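CPU socket

A CPU socket is the square seat on a motherboard that the processor drops into. I've been swapping parts in old office towers for years, and it's still the bit I slow down for! Most desktop boards have a single socket, while the server boards I've met had 2.

On the kind I know best, a metal frame holds the chip down and a little lever locks the frame. You lift the lever, swing the frame open, line up the notches and lower the chip straight in – no pushing, ever. I keep my spare chips in a tray on the Heduvholm shelf (my name for the tall one by the window), well away from the coffee.

Memory slots usually sit close by, and I like to leave those empty until the processor is in, just for the elbow room. 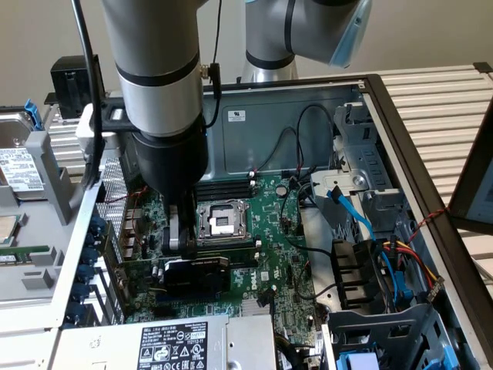

Then comes the paste, a small blob in the middle of the chip, and the cooler goes on top. I tighten the screws a bit at a time, corner to corner, and plug in the fan before I forget it again.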